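Proyecto de asignatura: Robótica de Manipulación
Informe final del grupo Zoltgate
Integrantes: Lleucu Lewis, Osian Trevor, Rhiannon Gittins
Tutor: Helge Eide

4. Incidencia con la recogida de hojas

4.1 Antecedentes

El objetivo del proyecto era que el brazo recogiera hojas impresas de una superficie plana y las dejara en una bandeja, sin ayuda de una persona. La pinza la diseñó Rhiannon Gittins a partir de un modelo de la empresa Plokine. El programa de control, al que llamamos Eynon, lo escribieron Osian Trevor y Lleucu Lewis durante el primer cuatrimestre.

El ciclo normal tiene cuatro fases: localizar la hoja con la cámara de la muñeca, bajar hasta tocar la superficie, cerrar los dedos y levantar. La altura de contacto no se mide con un sensor propio. Se deduce de la corriente de los motores, que sube cuando los dedos encuentran resistencia. En el apartado 3 se explica cómo se eligió el umbral.

Hasta diciembre las pruebas se hicieron sobre un tablero liso de color uniforme. Después pasamos a una superficie con dibujo de mármol, que era una condición del enunciado, y ahí empezaron los problemas.

4.2 Descripción del fallo

En la prueba 196 el brazo bajó sobre la hoja y no se detuvo al llegar a la altura prevista. Siguió empujando contra la superficie hasta que Lleucu pulsó la parada de emergencia. La hoja quedó con una arruga larga y uno de los dedos se torció en la base. Nadie tenía las manos dentro de la zona de trabajo.

Al principio pensamos en un error mecánico, porque el dedo torcido era lo más visible. Rhiannon desmontó la pinza y no encontró nada roto aparte de eso. Cambiamos el dedo y repetimos la prueba a baja velocidad. El fallo volvió a salir en 5 intentos de 50, siempre con la hoja girada respecto a la superficie.

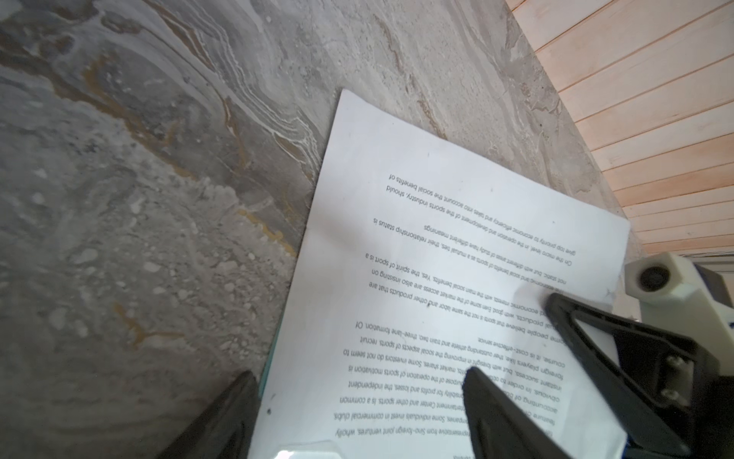
Figura 7. Dedos de la pinza sobre la hoja de prueba, vistos desde la cámara de la muñeca.

El texto impreso es un pasaje en inglés sobre la industria del deporte. El contenido no influye en el ensayo, pero las líneas de texto sí sirven al programa para calcular la orientación del papel.

4.3 Análisis

Revisamos los registros con ayuda de Mabli Rowlands, del laboratorio Tranholm. En total había 3.668 líneas correspondientes a los intentos fallidos. Encontramos dos causas que se sumaban.

La primera está en la visión. Eynon buscaba el borde de la hoja por diferencia de brillo. Las vetas claras de la superficie daban a veces un borde falso y el punto de agarre salía desplazado hacia el interior del papel. Los dedos bajaban entonces sobre la zona del texto y no junto al margen.

La segunda está en el control. Cuando el punto de agarre se corregía durante la bajada, el programa ponía a cero el valor de referencia de la corriente. Si la corrección coincidía con el contacto, la subida de corriente se tomaba como valor normal y el brazo continuaba. Este error estaba en el código desde la primera versión. En el tablero liso apenas había correcciones tardías, y por eso no lo vimos.

4.4 Medidas adoptadas

Se fijó un límite inferior de altura que el programa no puede cambiar mientras se mueve el brazo. También se bloquearon las correcciones en el último tramo de la bajada. Si la cámara detecta un desplazamiento en ese tramo, el brazo sube y empieza otra vez. La detección del borde combina ahora el brillo con la dirección de las líneas impresas.

Helge Eide pidió además que la parada de emergencia estuviera siempre al alcance de una segunda persona, distinta de la que maneja el ordenador. Lo añadimos a la hoja de normas del puesto.

4.5 Resultado y trabajo pendiente

Con los cambios repetimos la serie y el brazo no volvió a pasar de la altura límite. El ciclo es más lento que antes por los reintentos. Las hojas curvadas siguen dando problemas: el dedo toca el papel antes que la superficie y a veces lo arrastra. No hemos probado con hojas en blanco, en las que el nuevo método de orientación no tendría líneas que seguir. El dedo torcido se conserva en el armario del laboratorio, etiquetado con el número de la prueba.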